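About Galanis

Hi, and thanks for clicking over! I'm the one behind Galanis, a little cooking school in the back half of an old shoe store on Mastus Street. I opened the doors in October with 2 stoves, a borrowed sink and a sign I painted myself (the second S is still crooked, and I've grown fond of it).

Before this I spent years doing payroll at Ultum and cooking dinner for anyone who'd come over. People kept asking me to show them how I got my dough so soft, and one night I had eight neighbors in a kitchen built for two. That was pretty much the business plan.

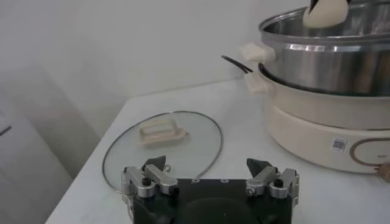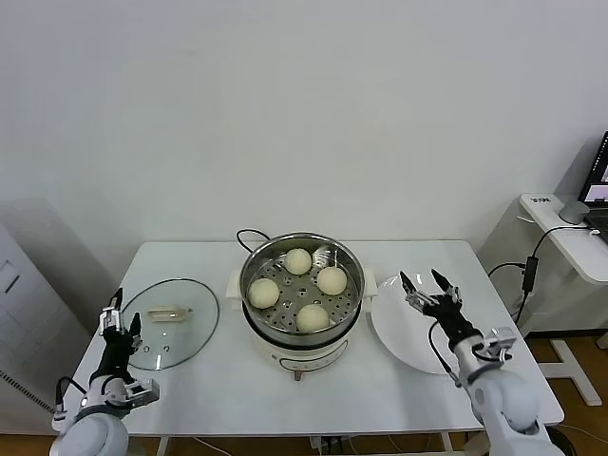

Classes & Workshops

Steamed buns are still the class I love teaching most. You mix, you knead, you wait, and you gossip while you wait! We also do flatbreads, soups, pickles and a very loud dumpling night. Everything is beginner friendly, and I mean it: if you've never chopped an onion, come anyway.

Groups are small and I'd like to keep it that way. The room is 995 square feet, and once the coats and bags are in, it feels like half that. Aprons are here, parking is behind the Deten building, and you take home whatever you don't eat.

In the summer I run a kids' week, mornings only. It fills up fast, so send me a note early if you want a spot. Gift cards are at the front counter, or I can mail you one.

Page updated June 2018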